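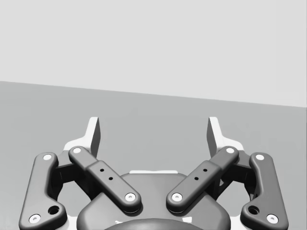
Cell 2 notebook, October, after lunch

Sim work for the Drirwood repack line, two-arm layout. Rodik grippers on both sides. Items in the model are soup can, tuna can and a flat red block standing in for the carton insert. Ran 600 cycles with the old approach height, then 700 with the new one. Jaw opening left at default.

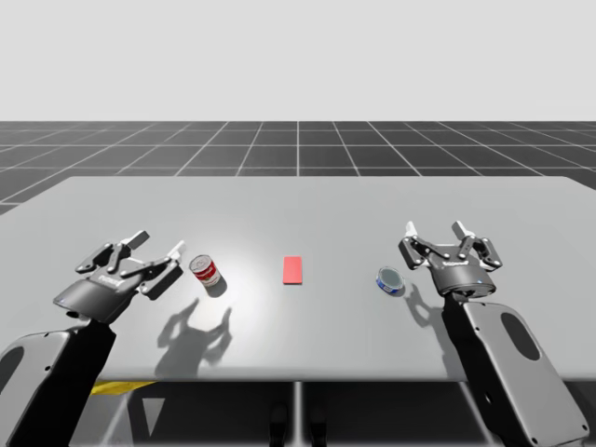
Tamara Dinu asked what the packers do once the arms have the cans. On the current plan, two stay at the infeed clearing dented stock and one moves to changeovers. She wants that on paper before the Kundholm visit, with the pay grade for changeovers spelled out — fair enough, the draft only says "reassigned". She also pointed out that the packers catch bad labels by feel and colour, and the cell has no check for either. Added as item 3 on the open list.

Grip force still to be tuned. Tănase spec sheet gives a wall limit for full cans only, so part-filled rejects stay a hand job for now.
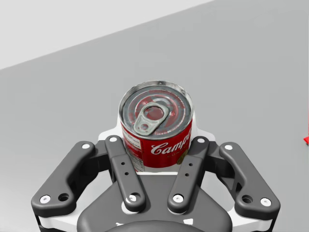 Wrist view, soup can between the fingers. Run 1043.

To do: label check, changeover sheet, ask nights who resets the cell after a stop.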